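Blanket drive passes 400 at Skeletport

What a colour-filled December it's been at the Galla Street hall! Neighbours have dropped off 400 blankets and towels for the winter shelter, and the folding tables are going from morning till 9 pm. Soft greens and greys are the favourites so far, and every hem gets checked before it's folded.
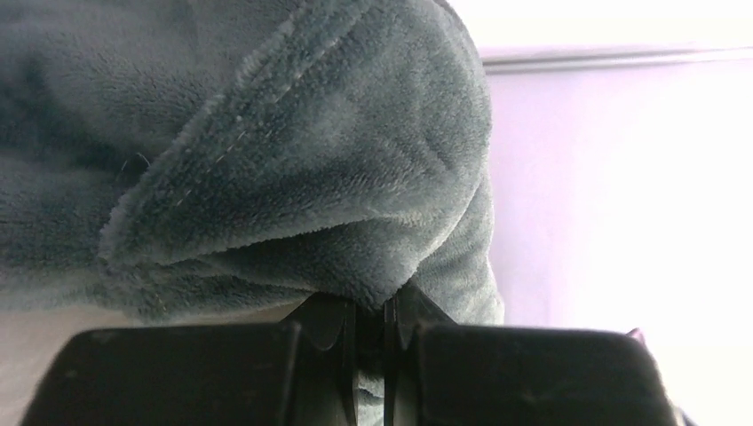

Định Tiêu, Community Reporter

A line of stitching along the hem, and plenty of plush to cuddle into! Drop-offs stay open all month.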